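Flullerell releases Proton 2 with reworked grasp planner

Flullerell has released version 2 of Proton, its planning and control stack for two-finger grippers. The update replaces the sampling-based grasp planner used since the first release and changes how the software treats transparent objects, according to release notes published in March 2023.

The old planner ranked grasp candidates from a depth map alone. Clear plastic returns little usable depth, so slotted stands, trays and lids were often merged with the surface under them. Proton 2 adds an edge channel taken from the wrist camera's color image and fuses it with depth before any candidates are generated.

"The planner was confident about surfaces that did not exist," said Soo-ah Lim, who leads perception work at the company's Gresmont office. "We now carry an uncertainty value for each cell, and the approach path has to respect it."
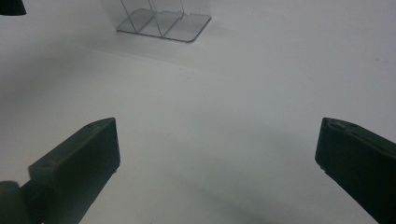 Training data for the edge channel came from 1,801 recorded approaches with fingers open, of which 566 were held back for evaluation. Flullerell has not published success rates. Lim said those will follow in September, after the evaluation set has been relabeled to separate contact errors from localization errors.

On the control side, the finger-width command is now decoupled from the wrist trajectory. Earlier versions sent both in a single message, and a late width update could stall the arm in mid-approach. The two streams run on separate timers in version 2 and are reconciled by timestamp. Controller gains carry over, but configuration files do not – a converter is included with the command-line tools.

Jong-dae Ma, who maintains the replay viewer, said logs from version 1 can still be opened but will show a blank uncertainty layer. The viewer can now step through a plan at 5 milliseconds per tick and display rejected candidates alongside the chosen one.

Proton 2 is available to existing license holders. Support for three-finger hands has been dropped from this release.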